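件名: Re: [kinyu-kenkyu 739] 小口融資の審査と貸倒引当の話

ソウマです。
返事遅くなってすみません。移動中に打ってるので乱文ご容赦を。

> Noemí Zamudio です。
> 前回の勉強会で出た件、整理しておきたいのでこちらに投げます。
>
> 1. Okbridge信組の小口融資(上限30万円のもの)は、審査を支店から本部に
> 集約したあと、実行件数が落ちているのでしょうか。資料の8ページの
> グラフだと横ばいに見えるのですが、本文では「減少」と書いてあります。
>
> 2. Trurkon銀行との比較表で、延滞の定義がそろっていない気がします。
> 片方は1日でも遅れたら延滞、もう片方は3か月以上ではないですか。
>
> 3. Maldonadoリースの数字を入れるかどうか。銀行ではないので私は
> 外したほうがいいと思っていますが、Macario さんは入れたいそうです。
>
> 4. 報告書の締切は8月末で変わりなしですか。
>
> あと、次回の会場が決まっていたら教えてください。
> Zamudio

順番に。

1. これは本文のほうが間違い。というか古い。8ページのグラフは差し替え後のもので、本文は差し替え前の数字を見て書いたまま残ってました。申し訳ない。
新しい集計だと、本部集約の前の年度が1853件、集約後もほぼ同じ水準です。なので「減少」は削ります。「おおむね横ばい」に直す予定。
ただ、横ばいだから問題なしとは書きたくない。支店別にばらすと、駅前と本店営業部が増えて、山側の3支店がかなり減ってる。合計すると打ち消し合って平らに見えるだけです。本部の審査に回すと返事まで日数がかかるので、急ぎの人は窓口で帰っちゃうらしい(山側の支店の人に聞いた話なので、報告書には「聞き取りによる」と入れます)。
支店別の表は9ページに追加したい。ページ増えるけどいいですか。反対なければ入れます。

2. ご指摘のとおり。そろってませんでした。
Okbridgeのほうは内部の管理表からもらった数字で、約定日の翌日から延滞に入れてます。Trurkonは開示資料から拾ったので3か月以上延滞。これを横に並べて「Okbridgeは延滞が多い」と言ったらさすがに怒られる。
昨日Okbridgeの担当の方に頼んで、3か月以上で切り直した数字を出してもらってます。届いたのは途中までで、109件分の明細がまだ確認中とのこと。条件変更した債権をどっちに数えるかで止まってるみたいです。返済を猶予したあと新しい期日どおり払ってる人は、うちの報告書では延滞に入れない、で統一したいです。異論ある人は早めに。
間に合わなかったら比較表そのものを落として、各行の推移だけ別々に載せます。無理に並べるよりましかと。

あと引当の話。これも定義の問題とくっついてて、Trurkonは小口をまとめて過去の貸倒実績率で引いてるけど、Okbridgeは以前の区分をそのまま使ってる部分がある。要注意先の中を分けてるかどうかで率がだいぶ変わります。前回わたしが口頭で「Okbridgeは引当が薄い」と言ったのは撤回します。薄いかどうか、いまの資料だけでは言えない。議事メモにもそう書いといてください。
算定期間も違う。片方3年平均、片方は直近1年と3年の高いほう。注に書きます。

3. Maldonadoリースの件。
わたしもNoemíさんに賛成で、本体の表からは外したいです。リースと貸付では残高の意味が違うし、物件の引き揚げがあるから回収率も比べにくい。
ただMacario Tovarさんの言い分も分かる。地元の小さい事業者から見れば、冷蔵ケースを買うのに信組で借りるか、Maldonadoのリースにするか、は同じ話なので。借りる側の選択肢としてはたしかに競合してる。
折衷案として、表には入れずに4章の終わりに半ページのコラムで扱うのはどうでしょう。Macarioさん、コラムなら書いてもらえますか?1000字くらいで。数字は公表されてるものだけでお願いします。前にもらったヒアリングの金額は先方の許可がないので使えません。

4. 締切は8月末のまま。変わりなしです。
ただし印刷に回す都合で、原稿は遅くともその1週間前にわたしのところへ。図表は表計算の元ファイルも付けてください。画像で貼られると直せないので。前回これで半日つぶれました。。

会場は前回と同じ部屋です。開始は18時30分。鍵はわたしが開けます。早く来る人は連絡ください。

それからこれはNoemíさんの質問にはないけど、もうひとつ。
家計簿アプリのIrkerと口座連携してる信組の口座、集計から抜くか入れるかの話が宙に浮いてます。連携口座は残高の照会回数がものすごく多いので、「利用頻度」を照会込みで数えると若い層だけ跳ね上がる。入出金だけで数えればたいした差は出ません。わたしは照会を抜いて数え直す派です。5章の図2と図3が変わります。図2は高さが変わるだけ、図3は順位が入れ替わるので本文も要修正。担当はまだ決まってない。やれる人いたら手あげてください、いなければ自分でやります。

用語も少し。「小口」「少額」「マイクロ」が章ごとにばらばらです。1章と2章は小口、3章が少額、Macarioさんの章がマイクロ。全部「小口」にそろえます。英語の文献名だけはそのまま。
「信組」と「信用組合」も、初出だけ正式名で書いて、あとは信組で。
年度と暦年も混ざってます。3章の表1は暦年、表2は年度。直せるなら年度に、無理なら表の下に書いてください。
金額の単位は百万円で。千円のままの表がひとつ残ってました、たぶん付表の2つめ。円のままの表もあったかも。見つけたら勝手に直してもらってかまいません、直したら一言だけ下さい。

手数料の章、まだ誰も読んでないですよね。保証料を金利に足して実質の負担で見せるか、分けて見せるか。わたしの下書きは足してます。借りる人が払うのは合計なので。でもTrurkonは保証料込みの金利で表示してて、Okbridgeは別建て。足し方を間違えるとTrurkonのほうを二重に数えることになる。計算シートの列Fを誰かに見てもらいたいです。繰上返済の手数料はいまのところ入れてない。入れると前提の置き方で結果がぶれるので、注に単価だけ載せておしまいにするつもり。

あと参考文献、ページ番号が抜けてるのが多いです。特に2章。自分の章は自分で埋めてくださいね。リンク切れも要確認。

謝辞に入れる名前の順番は五十音で。肩書はなし。ヒアリングに応じてくれた窓口の方は、本人の希望がなければ支店名だけにします。希望の確認はわたしがやりまし(やります、まだです)。

改訂版の2章と3章は今夜22時ごろまでに共有フォルダに置きます。古いほうは「old」に移すので、そっちには書き込まないで。前回2人が別々の版を直してて合わせるの大変だったので。

添付2点、本文のあとに付いてます。

とりいそぎ。誤字あったらすみません

ソウマ
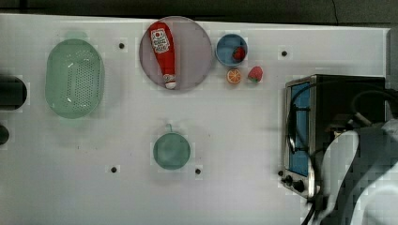
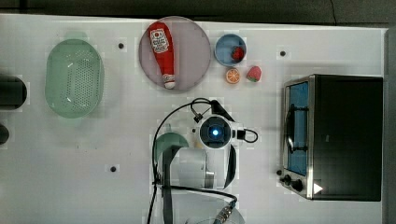 2点とも:白いテーブル、ケチャップのボトルをのせた皿と水切りボウル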